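4. Opening and closing the back

This section applies to all Pascombe wood frames with a hinged kickstand. For frames without a kickstand, skip steps 3 and 4 and go to section 5, Wall mounting.

4.1 Before you start

Clear a flat, smooth surface larger than the frame. Remove grit and crumbs. If the surface is hard, a clean cotton cloth may be placed under the glass side.

Required:
Flat screwdriver, small, or the plastic lifter supplied with the frame
Soft dry cloth
Print, trimmed to size (see table in section 2)

CAUTION: The glass is held only by the backing board once the tabs are bent up. Do not lift or tilt the frame while the back is open.

4.2 Opening

1. Lay the frame face-down with the kickstand on top.

2. Check the side rails. Small chips in the finish along a corner edge do not affect assembly. A split that runs with the grain does. Do not load a split frame.

3. Press the kickstand flat against the backing board. The backing sits slightly lower than the wood, and there is a narrow gap between the board and the rail on each side. Keep this gap free of dust.

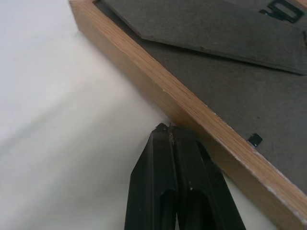 4. Hold the kickstand down with one hand while working on the tabs. A kickstand that swings open during this step can tear at the hinge. The kickstand is pressed board and cannot be glued back with lasting results.

5. Bend each tab up with the lifter, just far enough to clear the board. Tabs that are bent past vertical break after a few uses.

6. Insert the lifter in the gap at the middle of a short side and raise the board. Do not pry at the corners.

NOTE: Pressed board softens at the edges with handling. Light fraying is normal. Trim loose fibers with scissors. Do not sand.

4.3 Inserting the print

7. Wipe the inside of the glass with the dry cloth. Do not spray cleaner into the frame.

8. Place the print face-down on the glass, followed by the mat if used. Total thickness of print and mat must not exceed 2 mm.

9. Replace the backing board with the kickstand facing out. For upright display, the free end of the kickstand must point to the bottom of the print.

10. Bend the tabs down, starting at the middle of each side and working toward the corners.

4.4 Display

Open the kickstand until it stops. Do not force it further. Use the kickstand only on level surfaces, at least 5 cm from the edge of the shelf.

To hang the frame, close the kickstand and follow section 5. The Cernden hook set fits all sizes in this guide.

Replacement backing boards: order part 1198 and state the frame size.

Guide revised April 2019.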